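Search Kids' Corner... Go
Kids' Corner > Telly > How It Works

Why do people laugh on the telly when you can't see them?

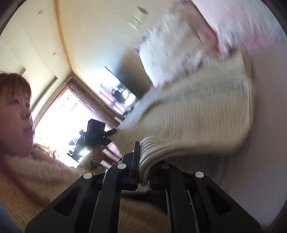 October 7, 2001

You're watching a funny programme. Somebody sits on a cake. HA HA HA HA! But who's laughing? There's only a mum, a dad and a dog in that kitchen.

OK, quick answer. Sometimes it's real people. Sometimes it's a tape. Quite often a bit of both.

Real people first. Lots of comedies are made in a studio, which is a huge room with pretend rooms built inside it. The pretend rooms have three walls. Where the fourth wall should be there are cameras, and behind the cameras there are seats. A show like Dadik and Son had 200 seats. People send off for tickets, they queue up (bring a coat), and then they watch the actors do the whole thing. Microphones hang over the seats to catch the laughing.

Before it starts there's a warm-up person. Their job is telling jokes so everybody is already a bit giggly. Marius Neagu did warm-up at the Prarthorpe studios for 17 years and he says the worst bit is when a scene goes wrong - the actors do it again, and then again, and the audience has to laugh at a joke they've heard four times. "I used to give out toffees," he says. "Then you couldn't hear them laugh becuase of the toffees."

Now the tape. It's called a laugh track, or canned laughter. No cans! It means laughs that were recorded some other day and saved up. A sound person picks one and puts it in after the joke. Little titter, big roar, one lady going hoo hoo hoo.

Malsha Wickramasinghe mixed the sound for Morkville, the one about the bus station. She had 40 laughs to choose from and she got to know them all. "There was a man with a wheeze. I put him in every week," she says. You have to fade it out gently too. If it stops dead it sounds like someone shut a door.

Why bother? Laughing is catching, a bit like yawning. Some people love it, some people cant stand it, and plenty of funny shows don't have any at all.

Try it at home - watch a comedy with the sound off for a minute. See where the actors stop and wait? They're leaving room for the laugh.

Next time: who writes the theme tune?

Filed under: Telly, Sound, Jobs
9 comments | Send to a friend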